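The Tanabe Hall spring program ran nine evenings in April, and I sat through 16 sets of what the posters called heritage music. I like old songs. I grew up with them in the kitchen. I'm less sure I like what happens to them once they get a stage, a sponsor and a lighting plan.

Take the fishing songs Ha-rang Wi's ensemble brought on opening night. The playing was very good. But work songs go on as long as the work does, and these were trimmed to four minutes each so the Clilitz people could fit in a speech. Tomoyo Nomura, who runs the program, told me audiences "won't sit for the long versions." Has she tried them? Two older women in my row knew every verse and kept on singing, quietly, after the band had stopped.
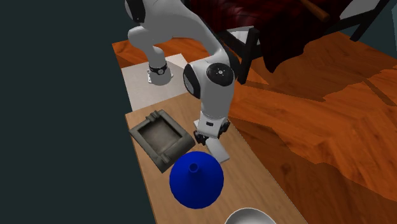

I keep hearing that tradition has to be updated or it dies. Maybe. The word covers a lot of bad decisions. The Bresturness people updated a harvest dance by putting a click track under it, and every stumble and late entrance that made it a dance went away. You could set a metronome on the stage and have it keep better time than any drummer I know. I wouldn't buy a ticket.

Rostyslav Kushnir's solo set was the exception. He tuned for a long while, forgot a verse, asked the room for it and got it. He drew the smallest crowd of the run, in a hall that seats 1000, and I'm told he isn't on the list for next year.

If the money has to go somewhere, put it into a small room with bad chairs, and let people sing the whole song.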